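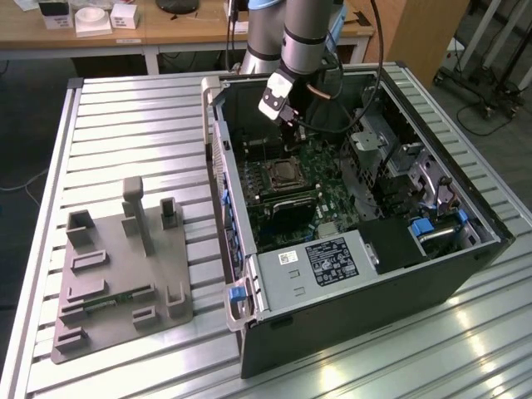
Stesmont, 2021-05-03

Desktop teardown, handout 5. Notes typed fast, fix your own copy.

Before you open anything: power cord out, hold the power button a few seconds, touch bare chassis metal. Tower goes on its side, panel off, board facing up. Screws in the tray, not your pocket.

Order for today
power supply leads first
then expansion card (one screw or one tab, depends on the case)
memory
drives last

The Sestero sheet has it the other way round, ignore it. Blue plastic means you're allowed to pull it. Latches, drive handles, card tabs. If it isn't blue and it won't move, look for a screw before you use force.
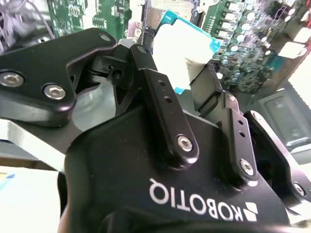 Fasteners are where most of the time goes. Case screws come in two threads and they do not swap, coarse for the case and fine for optical drives. Phillips 2 does nearly all of it. Hex-socket heads, like the silver ones on the black links, need a proper hex key that fits all the way in, a flat blade will just chew the socket. Seat the key fully, then turn. Veres kits have 56 bits, you will need maybe three of them.

Power supply: read the label before you take it out and write the wattage on your sheet. Do not open the unit itself. Ever. The capacitors inside can hold a charge wiht the cord out.

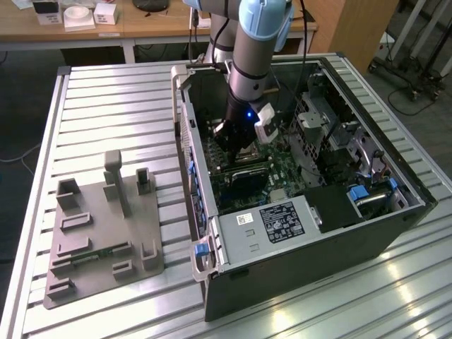 Same goes for any supply on the Clureo shelf, even the old dead ones. Sealed, labeled, in the bin.

For next time: read pp. on sockets and load plates, finish the parts table, bring the wattage.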